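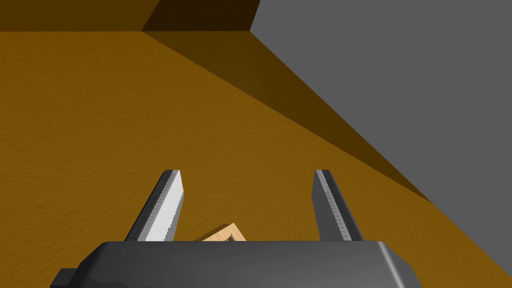

Huệ Châu wrote in to ask why the same bus stop appears under three spellings, and whether anyone plans to do something about it. Yes, and no. All three are in `stops.csv` because all three are on the signs, and I record signs.

# Mondport Bus Timetables

Printed timetables of the Mondport town routes, typed out by hand. The bus company publishes its own as a scan of a fax, which my software reads as poetry.

## Contents

- `stops.csv` – 326 stops, one row per spelling
- `departures.csv` – 1,665 weekday departures
- `notes.txt` – footnotes, including the ones with no asterisk pointing at them

Weekend service is missing. So is most of the weekend service.

## Columns

| Column | Meaning |
|---|---|
| `stop_id` | mine, made up |
| `stop_name` | as printed, typos included |
| `route` | text, never a number (see Route 2) |
| `departs` | 24-hour clock |
| `note` | footnote letter, if any |

## Known problems

**Route 2.** There is a 2, a 2A and a "2 (old)". The old one still runs. It is newer than the 2A.

**Phùng Street.** Printed with and without the accent. Sort order will depend on your spreadsheet and its mood.

**Benora Loop.** The last departure is listed as 24:10. I left it alone. If your parser chokes, change it to 00:10 and move it to the next day, then check that you haven't sent a bus out on Saturday.

**Footnote K.** Reads "except when otherwise." I have asked.

## Corrections

Nghĩa Hứa retyped the whole Pureo Hill page in December after I swapped two columns and had buses arriving before they left. Other fixes are welcome. Please send a photo of the sign along with the stop name, and don't tidy the spelling.

## License

Public domain. Don't use it to catch a bus you care about.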